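Filed under: Lab Bench / Reviews / Software and Kits

I've been using the Bornine picking kit since July, and I like it enough that I've started boring people at lunch with it, so I may as well write it down. Bornine is a recording package for people who want to teach an arm to pick things out of a bin by showing it many, many grasps. You get the logging software, a foot pedal, two camera brackets and a fat printed guide that I read cover to cover (I know). The arm, the gripper and the bin are up to you.

Our project is called Skamunia and it's a plain old clutter-picking problem. The arm goes in, tries to grab something, and we save the camera view, the joint positions, the gripper opening and whether the thing came up. Do that enough times and you have something to train on. Before Bornine we used Sadside, which is free and clever and made me want to lie down on the floor. Sadside wrote one giant file per session. If the session crashed at attempt 47, you had zero attempts. Bornine writes each attempt as its own little folder the second it ends, and I haven't lost one yet!

The pedal is the best part. One press starts an attempt, one press ends it, and a long press throws it out. Your hands stay free for shuffling the objects between rounds. I didn't think I'd care about a pedal, and now I'd buy the kit for it alone. It has a good firm click, too — you can feel it through a sneaker.

The second best part is the batch planner. You tell it how many attempts you want and how often to stir the bin, and it nags you at the right moment. I run batches of 50 with a stir every 5. Without the nagging I get lazy and leave the same objects in the same corner, and then the model learns the corner. The planner also keeps a list of which objects are in play, so you can go back and see that, say, your small clear things were hardly ever on top. Clear things are the misery of this whole field, by the way, so load up on them early.
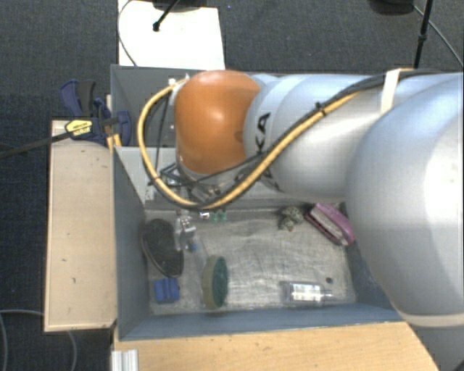
Mixed clutter in the front compartment: sponge, clear bottle, little blue block and friends.

I'd be generous with the odd shapes as well. The guide suggests starting with boxes and working up, and I followed that for one batch before getting impatient. A sponge on its edge is a completely different grasp from a sponge lying flat, and a model that has seen only one of them will surprise you in bad ways. Bornine lets you tag an attempt with the pose as well as the object, using whatever words you like. My tags are a mess. The search handles them fine.

Playback is lovely. You can scrub through an attempt with the camera view on one side and the gripper trace underneath, and mark the exact moment a grasp goes wrong. Ilse Brinkmann, who shares the arm with me, went through 500 of our attempts this way and found a whole family of grasps I'd labeled as successes where the object slipped during the lift. I was embarrassed for a bit. Then we fixed the labels with the bulk editor, which took less time than making the coffee.

Gripes, and I do have a few. The camera brackets are too light. Mine drooped over a long session, and I ended up replacing them with a pair of Stöcker ones that stay where you put them. The export tool has a progress bar that sits at the same spot for ages and then leaps to the end. And the calibration screen wants you to redo everything if you so much as nudge a camera, with no way to say "I know, I know, let me just check this one." If there's a shortcut I haven't found it, and I've looked.

Setup took me most of an afternoon, mainly the calibration. The logging side was running before I'd finished my sandwich. If you've got an arm that already takes position commands from a computer, you should have a similar time of it. If you don't, sort that out first, as the kit won't help you there.

Would I buy it again? Yes, and I've already asked for a second pedal so we can run two bins. Next I want to try the remote review feature, where someone at another desk can flag bad attempts while you're still recording. Ilse has volunteered for that job a little too quickly.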